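Finish bench, Thursday

Started 7:40. Shop was cool overnight so I let the cans sit by the heater before opening anything. Second round of the oil comparison for the Brirnstead order. They want pale tops that stay pale, and the first round of samples all went too yellow for them.

Same three products as last time, plus plain soap finish at Laine Siliņa's request. She used it for years on floors and thinks the yellowing problem goes away with it. I think the water ring problem shows up instead, but it costs us a morning to find out.

Boards are oak offcuts from one plank, planed, then sanded 80, 120, 180. Raised the grain once with a damp rag, let them dry, knocked back by hand. Labels in pencil on the back this time. The marker bled through last time on the thin piece.

D = Darel hard oil, natural
E = Erkero white-tinted oil
S = Solís matte wax oil
P = soap, two washes

Applied D and E with a pad, wiped at 15 minutes. S goes on much thinner than the can suggests. If you flood it you get shiny patches along the open grain that won't buff out. Wiped mine at five minutes and it was already dragging.
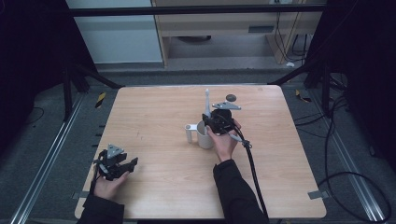 Rounded corners are still the weak spot. End grain there drinks twice what the face does and goes a shade darker, worst with D. Tried sanding the corners on one D board up to 240 before oiling and the difference is much smaller. Worth adding to the job sheet if it holds after the second coat.

Noon check:
D is warm, a bit more yellow than I'd like. Smells strong.
E is the closest to bare wood, slightly chalky in the deep pores.
S is flat and even, no complaints so far.
P feels nice, looks like nothing was done to it. Fuzzy to the touch on one edge.

Weighed the E can before and after, 447 g used including what went into the pads. That is more than I expected for two coats on the large panel and the sample. Need to ask if Darel still sells the 3000 ml tin, we are wasting money on small ones.

Rags laid flat outside on the rack. Please don't ball them up in the bin, there was one in there again this morning.

To do: coffee and water drops on all four once cured, read at one hour and overnight. Put half of each board in the south window under cardboard. Order more 180 discs, down to the last sleeve.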